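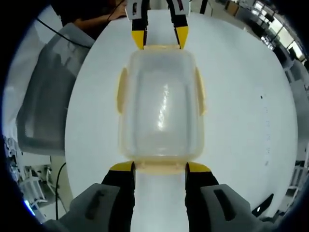 The Long Life of the Leftover Box

Edem Ofori runs the kitchen at Hota, a lunch place in Drusden with 5 tables and a walk-in cooler the size of a closet. On a Wednesday in June he emptied the cooler and lined up every food box on the counter. There were 446 of them. Forty had no lid.

"I buy lids," he said. "I don't know where they go."

Food boxes with clip lids have been in home kitchens for decades, and most people own more than they use. They get bought in sets, lent to neighbors, sent home with soup and never returned. The ones that stay get used hard. They go from freezer to microwave to dishwasher, and after a few years the plastic clouds over and the clips start to snap.

The clip is usually the first part to fail. It bends at a thin strip where it joins the lid, and that strip gets stiff with heat. Ofori washes his lids by hand for this reason and says they last three times as long.

Stains are another matter. Tomato sauce and turmeric get into plastic and mostly stay there. A day on a sunny windowsill will fade them. Baking soda paste helps with smells, and so does leaving the box open overnight. 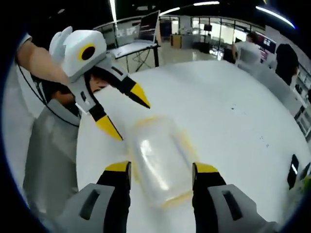 Food and Home Desk

Finn Oltmanns repairs small kitchen goods at Jamano, a shop two streets from Hota. He keeps a drawer of spare seals, sorted by length, and logged 662 seal changes last year. Most took less than a minute.

"People throw out the whole box when the ring goes slack," he said. He pulls the old seal with a toothpick, cleans the groove and presses in a new one, starting at the corners.

Deep scratches are a good reason to let a box go — food gets into them and is hard to wash out. Oltmanns keeps his own scratched ones for screws and seed packets.

Ofori has since cut his stock by a third. Each box now has a number on the base and the same number on its lid, written in paint pen. By the end of the month he was missing three lids.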